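Rubber tape lifting off plastic, what sticks?

crabtree_shop
Padding tape on molded plastic peels after almost 200 cycles. Cleaner or better glue?

Mandutach
Wipe with alcohol, scuff with 1000 grit, wipe again. Contact cement, 2 thin coats.

girnwood
just use more tape

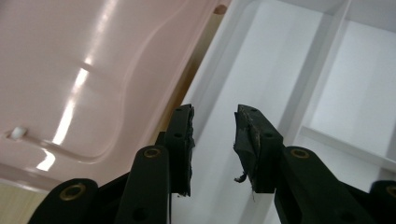
Worn black padding, one strip curling loose.

Comments
sollari: 2000 grit is too smooth for this.
crabtree_shop: Trying 1000.

Contact | Copyright Sollari Help | Back to top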